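Small Museum Exchange > Programs and Tours > Charging for docent-led house tours

Started by m_inga

m_inga
We run a historic house with 110 members and a general admission that has been the same since before I got here. Guided tours of the upstairs are free with admission. The board wants to start charging extra for them in September, and I have to bring a proposal. For those of you who separate the guided tour from general admission, how did visitors take it? Did you lose people or did they just pay?

Maritza Inga
Lasdale House

hticona
We did it. There was grumbling the first season from locals who had been coming for years, and none from out of town visitors. The ones who grumbled mostly still paid. We made it free for members, and that took care of a good part of it.

Heriberto

oda_k
I'd be careful. We tried it and dropped it after two seasons. People who didn't pay walked through the downstairs in ten minutes and left with nothing. The labels in our rooms are thin because the rooms were always meant to be toured with a person. If your upstairs is where the story is, you are charging people to find out why the house matters.

m_inga
The upstairs is most of the story, yes. Downstairs is the parlor, the kitchen and a gallery that changes.

hticona
Then put some of the story downstairs. That's a label problem and you can fix labels. I don't agree that it's a reason to give the tour away. Docents cost money even when they're unpaid. You train them, you schedule them, you buy the coffee.

oda_k
Labels cost money too. So does redoing them in two languages, which we had to do. I'm only saying add it up before you promise the board anything.

atallah_omar
Does your fire code limit the number upstairs? Ours does, and that ended the argument for us. Once spots are limited, people understand a timed ticket. We sell timed tickets at the desk and hold back a few for walk-ins. If the tour is free, people reserve and don't show up. Even a small charge fixed that.

m_inga
Yes, there's a limit, and the back stair can't be used by the public at all. No-shows are a problem for us too, mostly on the 2 p.m. tour.

ycheng
Which ticketing system are you on? We moved from Ititz to Sakia because Ititz couldn't do a member price on a timed ticket without a separate event for each one. Check that before you set prices.

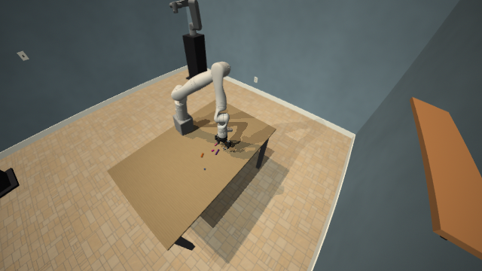
Re: Charging for docent-led house tours (page 2)

m_inga
We're on Ititz. I didn't know that about the member price. I'll call them.

atallah_omar
We're on Ititz and it does member pricing fine. You have to turn it on in the membership settings first, then it shows up when you build the tour.

ycheng
That must be newer. It wasn't there when we left. I'd still ask them to show you with a test order.

oda_k
One more thing. Decide what happens with school groups before the price goes public. We didn't, and two teachers had already sent home permission slips with the old amount on them. We honored it, but it was an awkward phone call.

hticona
Agree with Kanako on that one. Schools should get a flat rate with the tour included. Don't make them pick.

m_inga
Thanks, all. I'm leaning toward timed tickets with a small charge, free for members, and schools on a flat rate. I'll ask for money for downstairs labels in the same proposal. The meeting is next month and I'll post what they decide.

oda_k
I still think you should try it for one season before you print it in the brochure.

m_inga
The brochure is already at the printer, but it only lists general admission.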